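Testenen curved-front worktop, dark brown marble pattern
April, by the Konville surfaces desk
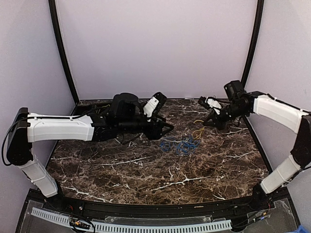
Marble patterns sell on the strength of a showroom sample the size of a paperback. At that size almost any of them looks expensive. Testenen would like you to judge this one at full width, and I'll give the company that much, because a full top tells you more than the chip does.

The pattern is a mottled brown going to near-black, with thin white and tan veins running through it. They are irregular, which matters. On cheaper patterns you spot the same fork three times before you've put your keys down. I looked for a repeat on the Testenen and didn't find one, though a longer run might be another story. One branching vein near the front will be the first thing visitors notice. If you don't like it, you will be looking at it for years, so ask to see the piece you're getting before it ships.

The front edge is curved. The catalog calls this "welcoming." What it means in practice is that a straight rail or a clamp-on lamp won't sit the way you expect along the front, and anyone planning to push two tops together face to face should forget it. As a place to stand and work, I have no complaint about the shape.

Dark edge strips run along the sides. They suit the pattern well enough. I would have liked the order sheet to say whether they can be replaced separately, and it doesn't.

Then there's the color. Dark tops are sold as forgiving, and with crumbs and flour they are the opposite. The mottling helps with small marks. It also helps you lose a black screw for ten minutes. Against pale walls the top looks very heavy, and in a small room I'd think twice.

Price is 658 for the top alone. The set with the Amoah base is 1,041, and I can't see where the difference goes, as the base arrives flat with a bag of bolts and a one-page sheet. Delivery by Helport is quoted at 12 working days. Ask for that in writing.

Testenen says the finish was wiped down 2,000 times in testing without dulling. Wiped with what, the brochure leaves out. I'd use a soft cloth and mild soap and keep the scouring pads away from it until somebody answers that.

Trivets, cutting boards and leveling feet are not included at either price.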